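Course project, spring term. Final version after comments.

# Waste sorting in student housing: what residents know and what they do

## Why I chose this subject

When I moved to Isedham I lived in a student house with one small kitchen and three different bins. Every evening there was a discussion about what goes where. In my home country we had one bin for everything, so I was the person who made the most mistakes. For this project I wanted to find out if other residents have the same problem, and if better signs can help.

My question was: do students sort their waste wrongly because they do not know the rules, or because the bins are in the wrong place?

## Background

The house I studied is called Mallen. It was built in 1936 as a home for nurses and was changed into student rooms much later. The kitchens are narrow, and the architects did not plan any space for more than one bin. The waste room is in the basement, behind two heavy doors. I mention this because many residents spoke about the doors before they spoke about anything else.

The city collects paper, glass, plastic packaging, food waste and general waste. The rules are on the city's website, but the page is long and the words are difficult. "Composite packaging" was a term that I had to look up myself.

## Method

I put a short paper questionnaire under 300 doors at Mallen and in the neighboring house, Stokberg. I received 37 answers, which is less than I hoped. I also did short talks with residents in the kitchens on a Saturday, when most people cook.

The questionnaire had a list of 20 common items, and for each item the person wrote the bin they would use. The items included a pizza box, a yogurt cup, a broken glass, a tea bag, a drink bottle with its cap on, and a receipt. The last part was an open question about the kitchen and the waste room.

I did not look inside the residents' own bins. My teacher and I agreed that this would not be polite, and also the results would be hard to compare.

## Results

Paper and glass were easy for almost all the people who answered. The pizza box was the most difficult item. Many residents put it with paper, also when the question said that it had cheese on it. The receipt was difficult too, and several people wrote a question mark.

Plastic bottles gave a mixed result. Residents knew that a bottle can be recycled, but in the kitchen talks they told me that it often goes in the general waste anyway. The plastic bin is usually full by Thursday – then the nearest bin wins. Some were also not sure if the cap should stay on or come off. 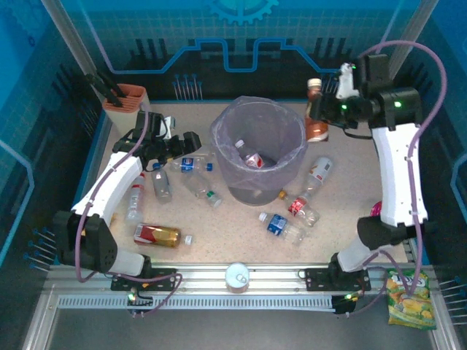

*Figure 1. A small plastic bottle with a white cap in a lined bin.*

In the open question, residents of Stokberg complained less than residents of Mallen. Stokberg has its waste room on the ground floor. I think this is important, but the group is too small to prove it.

## Discussion

The answers suggest that knowledge is only one part of the problem. Signs can help with the pizza box and the receipt. They cannot help with a full bin or a heavy door. If the housing office has money for only one change, I would suggest a second plastic bin in each kitchen at Mallen, and after that a simple sign with drawings.

There are weak points in my work. People who care about sorting are probably more willing to answer a questionnaire about it. The questions were only in English, and some residents told me they would prefer another language. I also changed the wording of one item – the tea bag – after the first papers were already delivered, so I left that item out of the results.

## Further work

I would like to repeat the questionnaire in July, when the summer students live in the house. They stay for a short time and receive less information at arrival. The housing office has agreed to print the new sign, and a draft of it is in the appendix together with the questionnaire.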